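Kustadell Community Kitchen, progress report to Eneo small grants
Sat 2 May
Prepared by Tin-yau Hsu

Sorry this is short, the oven people are coming at noon and I want it sent before then.

Where we are

Evening cooking classes running since the start of the spring term. Tuesday group full, Thursday group not full yet, 5 places still open. We put the flyer up at the Irkness library and at the clinic and that brought in a few calls, mostly from people wanting the Tuesday. Have started a waiting list. Might flip the two groups' content so Thursday gets the bread weeks, which is what everybody asks for.

Course is 7 weeks as in the proposal. Knife skills, stocks and soups, beans, bread (two weeks), one-pot dinners, then a shared meal. Week 2 ran long both times. Too many onions, not enough boards. Next term stocks and soups gets split from the food safety talk and the safety talk goes to week 1, when people are fresh and still taking notes.

Childcare in the side room is working. Was worried about this one. Parents who dropped out in the fall have come back and told us that was the reason.

Money

Ingredients over, everything else under. Flour and oil went up again and we switched to the bigger sacks from Chu, cheaper per pound but we need bins with lids to store them, so that ate part of the saving. Bins are in the receipts folder under "equipment", should probably be under "supplies", tell me if you want it moved.

Printing came in well under becuase the recipe cards are now one sheet folded, not a booklet. People liked the booklet better. If there's anything left in that line at the end I'd like to use it to print one booklet per household for the last class.

We asked for a $100 participant deposit pool for people who can't cover the sign-up fee. Used all of it by week 3. Would like to move $30 over from printing to top it up, need your OK in writing please.

What isn't going well

Dishwashing. Class ends at nine, building closes at half past, and the last ten minutes are a scramble every week. Tried a rota, people with a bus to catch can't stay. Now stopping the cooking earlier and eating while the first pots soak. Better, still tight.

Feedback forms also poor. Long form, tired people, they tick the middle box all the way down. Replaced with two questions on a card: what did you cook at home this week, and what got in the way. Much more useful. Time was the main answer, then not having a big enough pot. 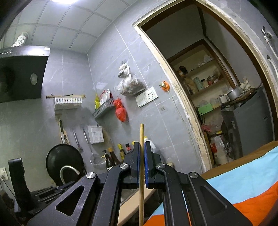 So pots. Would you consider a small lending shelf for next year? Stockpots, a couple of loaf pans, maybe a scale. People sign one out for the week and bring it back to class. Not asking for money in this period, just want to know if its something Eneo would look at before I write it up properly.

Next, through end of May

Finish the bread weeks for both groups
Shared meal, invite to follow, you are welcome to come
Open sign-up for the summer course
Receipts scanned and sent, the March ones are still missing two

Still need from you: the written OK on the deposit money, and the new logo file for the summer flyer. The one I have prints gray.

Tin-yau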